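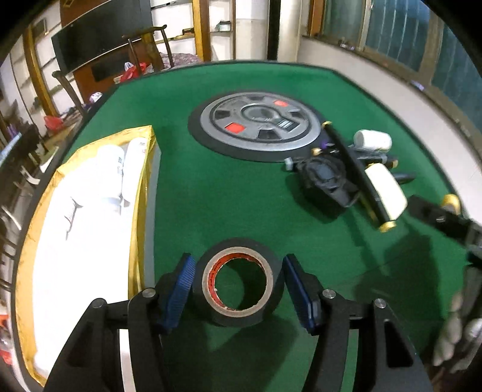 To: Perno manipulation list
Date: 5/27/23
Subject: Re: grasp width labels from hand-held demos

> We trained on the Achari set and the policy closes too early
> on anything with a hole in it. Cups are fine. Tape rolls and
> rings are bad. Is this the width labels, or do we just need
> more demos?

We saw the same thing, and in our case it was mostly the labels. Our set has 1,265 demos from the hand-held gripper, with tabletop pick and place on a cluttered table. The original script took the jaw width at each time step and used it as the target for that same step. The real arm lags behind, so by the time it reaches the object the jaws are already closing.

With a cup you get away with it. A tape roll lying flat is low and wide, and the pads have to come down on both sides of it before anything moves. If they start closing early, one pad lands on top of the roll.

What we changed: the width target is now delayed by 100 ms to match the arm, and we dropped the smoothing filter on the width signal — it was spreading the close over too many steps. No new demos.

On the tape roll test, success went from 61 percent to a bit over 80. The other objects barely moved. We also tried adding 400 more demos with the old labels, and that gave almost nothing.

One caution. The delay is for the Eno arm. On the Vesuleo we haven't measured it yet, and I would expect a different number. I plan to run that in June and will post the script with it.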